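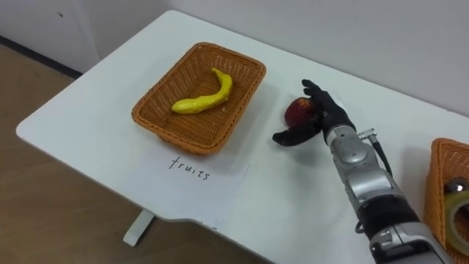 Clernham, May

Speaker notes: "Who Eats the Fruit?" (Friday, 14 minutes plus questions)

Opening

Say hi, thank Horacio Retamal for the invite, get the clicker working before I start talking (last time I didn't and it showed). Start with the question: who here has thrown out a banana this week? Wait for hands. Put mine up too.

Then the story. My first month running the office kitchen at Dramer, I ordered fruit for the whole building and went home proud of myself. By Friday afternoon most of it was in the compost. I'd ordered 638 pieces and we tossed 464 of them! Let that number sit on the screen a second - people usually groan.

What I got wrong

I ordered what I like. I love pears. Pears are great for one afternoon and then they're soup, and I had them delivered on a Monday when half the building works from home. Tell the Alledus pear story here if the room is friendly, skip it if we started late.

Also, I put everything in the kitchen on the third floor, behind the door that sticks. People won't walk up a flight of stairs for an apple. They will absolutely take one if it's next to the printer.

A basket with a word next to it does a lot of work. Mine said "snacks" for a while and people left granola bars and old ketchup packets in it. I changed the word to "fruits" and the ketchup went away.
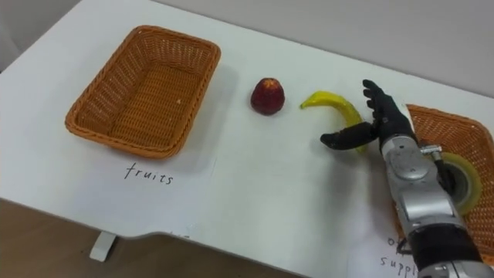

What we do now

Smaller orders, 3 times a week. Bananas come in a bit green. Anything spotty by Thursday goes home with Min from the front desk, who bakes (bring up the banana bread, people always ask for the recipe, it's on the handout).

Slow down here, I rush this part. Drink some water.

Questions

Someone will ask about berries. Too expensive, and they leak. Someone will ask about budget - send them to Horacio.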